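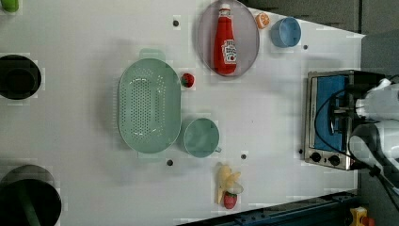 Figure 3. Part of the tableware and food set on the white table, seen from above.

3.2 Objects and layout

The objects were chosen to stand for what is left on a kitchen table after a light meal. Each layout mixed tableware with food, so that people sorting it had to decide what belonged together. Some pairs were close in colour, such as the mint-green colander and mug in Figure 3, while others shared only a use. Two strawberries were placed apart, one near the rim of the colander and one against the banana, to see whether small items of the same kind would be gathered first or picked up along the way.

The ketchup bottle was laid on the grey plate in this layout. In the April pilot, Kováčik noted that a bottle lying on a plate was often treated as one item with it, and the two were carried off together. We kept the arrangement for the main study and coded such moves separately.

The toaster oven stayed at the right-hand side and was not to be moved. It took up space that people might otherwise have used for stacking.

We prepared 108 layouts from the same stock of objects. The main study gave 2,924 recorded moves, of which over 2,000 involved tableware. Moves in which an object was lifted and put back in the same place were left out of the analysis. Štefanec and Kováčik each coded 100 moves from the pilot before the coding scheme was fixed, and differences were settled by discussion. The order in which objects were cleared is reported in Section 4.1.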